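**Exposed ceilings** are ceilings in which the beams, joists, ducts or underside of the floor or roof above are left in view and are not hidden behind plaster, boards or hanging tiles. They are common in workshops, warehouses, barns, schools and shops, and since the later twentieth century they have also been used in offices and homes. The term *open ceiling* is used in much of the building trade for the same thing.

## Terms

Builders separate a ceiling that was never covered from one that has been opened up. The first is called an *unfinished* ceiling when it is left bare and a *painted-out* ceiling when everything overhead is given a single color. The second is often called a *stripped* ceiling. A *dropped* ceiling is a second surface hung below the structure on wires or a light metal grid, and is the usual alternative in commercial buildings.

## History

For most of building history, the underside of the floor above served as the ceiling of the room below. Beams in better houses were planed, carved or painted, and those in farm buildings were left as they came from the saw or axe. Plaster ceilings spread as a sign of comfort, and they also kept dust from falling through the gaps between floorboards.

Mills and factories kept the open form. Line shafts, belts and later electric wiring were hung from the beams, and workers needed to reach them. Large windows and whitewashed timbers helped spread daylight across deep floors. When many of these buildings lost their first use, artists and small firms moved in and left the ceilings as they found them. The look was later copied in new buildings.

## Design and materials

The structure may be timber, steel or concrete. Timber beams are usually sealed or painted to hold down dust. Steel may need a coating that slows the effects of fire, and the coating is chosen with its appearance in mind when it will remain in view. Concrete is often left bare, with the marks of its molds showing.

White and black are the most common paint colors. White reflects light and makes small differences in the surface easy to see. Black makes pipes and cables harder to pick out and tends to lower the apparent height of the room. Pipes, ducts and cable trays must be set out with more care than in a covered ceiling, and the order of work changes as well: spray painting is normally done after the main ducts are hung but before lights are fitted.

## Sound and heat

Hard surfaces overhead reflect sound, and a large open room may have a long echo. Common remedies include panels hung between the beams, sprayed fiber and thick curtains. Heating may cost more in a tall space, as warm air gathers near the roof. Slow-turning fans are used to push it back down.

## The Cowie survey

A survey of open-ceiling buildings in the town of Cowie was completed in January by the building historian Arnel Bañez. It listed 44 buildings, of which 23 had been built with their beams in view. Three of the remainder, among them the former Darnov seed store, had been stripped during repairs. Bañez noted that the Zullell Works had kept its first coat of whitewash beneath later paint, and that the hall on Pandbridge Road had lost its plaster to damp.
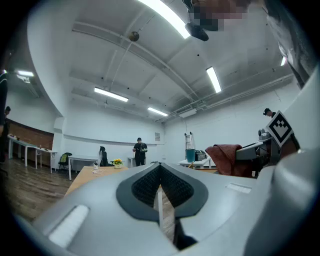 *White ceiling with beams and exposed structure in a large room.*

## Upkeep

Ledges formed by beams and ducts collect dust, and cleaning them requires ladders or a lift. Leaks are found sooner than in covered ceilings, and repairs can be made without taking down tiles. Cables added after the first fitting-out are a frequent cause of complaint in leased buildings, and many leases state where new ones may run.

## See also

- Dropped ceiling
- Joist
- Loft conversion
- Whitewash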